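Read this section before you open the case. Switch the computer off at the wall, unplug every cable, and lay the tower on its side on a firm surface.
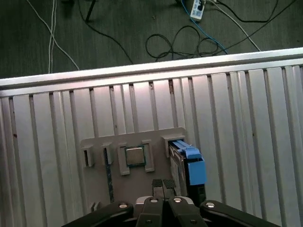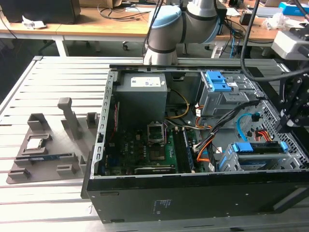
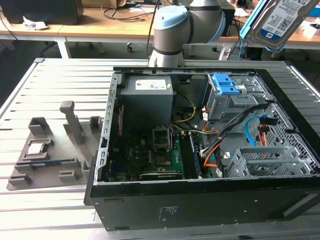 Civik Set-up Guide — page 17

**Adding memory**

1. Touch bare metal on the case.
2. Push the clips at the ends of the slot outward.
3. Line up the notch and press until both clips close.
4. Refit the side panel and plug in the power cord.

**Caution:** Never touch the pins in the CPU socket.

**Note:** The first start can take up to 2 minutes — leave the power on. If the screen stays blank, reseat the memory and try again.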